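Visits & Open Days | Robotics Software

Groltville > Community > Out and About > Brindgate Open Day

News Visits Projects Calendar Join Contact

An afternoon of planners and pick-and-place at Brindgate

January 10, 2025

I have been looking forward to the Brindgate open day since the sign-up page went live, and I still managed to miss the first talk (the Groltville bus, again). I caught the last few slides, which were on logging. Log everything with one clock, was the gist, and I wish I'd heard that before I lost most of last winter to two timestamps that didn't agree.

There were 4 software demos, spread out so you could wander from one to the next, and the teams were happy to open a terminal and show you what was running. That was the best part for me. You'd ask how something worked and get the config file!

I started with Lavitz, the motion planner the Brindgate team has been writing for small, cheap arms. It samples paths through joint space like plenty of other planners do, but it also keeps a model of how badly each joint sags and overshoots, and it charges a path for passing through the poses where the servos are weakest. They ran it in a simulator with the sag term on and off. With it off, the planned path skimmed right over the rim of a box and the simulated arm clipped it. With it on, the path took a silly-looking detour, up and back and then down — and cleared it. Planning took under 30 milliseconds on a plain laptop. I asked to see the cost function and it fit on one screen.

Next was Visser, which does the perception side. It takes a single webcam view and gives back a list of things that could be grasped, each with a position, a gripper angle and a score. The clever bit is the calibration. You move the arm through 30 poses, it finds the gripper in each view, and it solves for where the camera must be. No printed checkerboard, no tape measure. If somebody bumps the camera you run it again and go get a coffee.

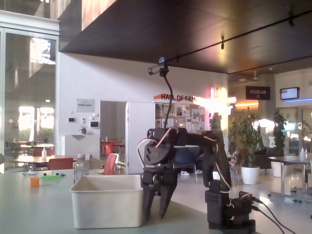 Brindgate's own forum already had a comment up by the time I got home, from a reader signed only as a Visser user, saying that the calibration works nicely until the webcam's autofocus kicks in, and that locking the focus first took their error down to 2 millimeters. They also wanted the tool to refuse to save a result when the error is high, instead of printing a warning that scrolls away. I'd second that. I've scrolled past that kind of warning more than once.

The small black arm with the two-fingered gripper was the kind of hardware all this is aimed at: hobby servos, a webcam clipped up over the table, a white plastic bin and a couple of bright blocks. I love that the software is written for setups like this. Backlash and dropped video frames are treated as normal, and the code has somewhere to put them.

The last stop was a replay tool, still without a name. You load a run and scrub through it, with joint commands on one line, measured positions on the next and the planner's decisions underneath. We looked at a missed grasp and found the gripper command had gone out before the wrist finished turning. It took a minute, maybe less. I do this at home with print statements.

Lavitz can be downloaded now and the replay tool should follow in February. My notes on installing Lavitz are going up under Projects once I've got it to build on my old laptop, which so far it won't.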